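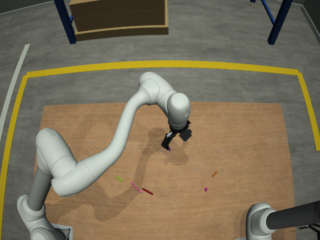 Chapitre 7
Comparer des préhenseurs : protocole, mesures, interprétation

Objectifs du chapitre

À l'issue de ce chapitre, l'étudiant devra être en mesure :
de formuler une question de comparaison à laquelle un essai peut répondre ;
de distinguer les variables imposées, les variables mesurées et les variables subies ;
de rédiger un protocole de saisie reproductible, en simulation puis sur banc ;
de présenter un taux de réussite accompagné de son incertitude.

Prérequis : chapitre 3 (modèle géométrique du bras), chapitre 5 (contact et frottement), annexe B (rappels de statistique).

7.1 Position du problème

Le choix d'un préhenseur est souvent arrêté sur la foi d'un catalogue. La course des doigts, l'effort de serrage et la masse embarquée y figurent avec précision, mais ces grandeurs renseignent peu sur le comportement de l'organe lorsqu'il est monté sur un bras donné, piloté par un contrôleur donné, devant des pièces dont la position n'est connue qu'à une erreur près. Deux préhenseurs de caractéristiques voisines peuvent conduire à des résultats très éloignés dès que l'on modifie l'angle d'approche ou la hauteur de dégagement.

La comparaison porte donc toujours sur une chaîne complète. On appellera configuration d'essai l'ensemble formé par le bras, le préhenseur, le capteur, le contrôleur et le jeu de pièces. Comparer deux préhenseurs revient à comparer deux configurations qui ne diffèrent que par cet élément. Si le remplacement du préhenseur impose de déplacer le capteur ou de modifier le point de référence de l'outil, il convient de le consigner, car l'écart observé ne pourra plus être attribué au seul organe de saisie.

7.2 Le cas d'étude Gereo

Le fil conducteur de ce chapitre est la campagne Gereo, conduite sous la direction de Noura Harb et lancée le lundi 29 janvier 2018. Deux préhenseurs à doigts parallèles, désignés par les noms de Frota et Dedus, y ont été soumis à la même tâche : saisir une petite pièce colorée posée à plat sur un plan de travail, l'élever, la maintenir, puis la déposer dans une zone définie à l'avance.

La première phase s'est déroulée entièrement en simulation, avec 700 essais prévus pour chaque préhenseur. La position et l'orientation des pièces étaient tirées au sort au début de chaque essai ; la même suite de tirages a servi aux deux configurations. Cette disposition, dite d'essais appariés, réduit fortement la part de la dispersion due au hasard des placements. La seconde phase, sur banc réel, a commencé en février avec un effectif plus restreint.

Sur les 1 400 essais simulés, 993 ont été déclarés réussis. Ce chiffre global n'a guère d'intérêt en lui-même, puisqu'il réunit deux populations que l'on cherche précisément à distinguer. Il est cité ici parce qu'il figurait seul dans le premier compte rendu de la campagne, et que les sections suivantes montreront ce qu'il dissimulait.

7.3 Définir la réussite

Un essai de saisie peut échouer de plusieurs manières : absence de contact, pièce chassée par un doigt, glissement pendant la montée, perte pendant le maintien, dépose hors zone. Un critère unique de réussite confond ces événements. On adoptera dans la suite un critère par étapes, chaque étape n'étant évaluée que si la précédente a été franchie.

Le seuil retenu pour chaque étape doit être fixé avant le premier essai. Dans la campagne Gereo, une pièce était considérée comme élevée lorsqu'elle se trouvait à 13 mm au moins du plan de travail. Un seuil plus faible aurait admis des pièces simplement basculées entre les doigts.

7.4 Portée et limites de la simulation

La simulation autorise un grand nombre de répétitions à conditions initiales identiques. Elle repose en contrepartie sur un modèle de contact dont les coefficients sont rarement identifiés avec soin. Pour des pièces allongées et légères, une faible variation du coefficient de frottement peut suffire à inverser le classement de deux préhenseurs. Toute conclusion tirée de la seule simulation sera donc accompagnée d'une étude de sensibilité, dont la méthode est exposée en 7.6.

Questions préparatoires

1. Dresser la liste des variables susceptibles de changer lors du remplacement de Frota par Dedus sur un même bras.
2. Proposer un critère d'arrêt pour l'étape de maintien et en discuter la durée.
3. Expliquer pourquoi l'intervalle de confiance d'une différence entre essais appariés ne se calcule pas comme celui de deux échantillons indépendants.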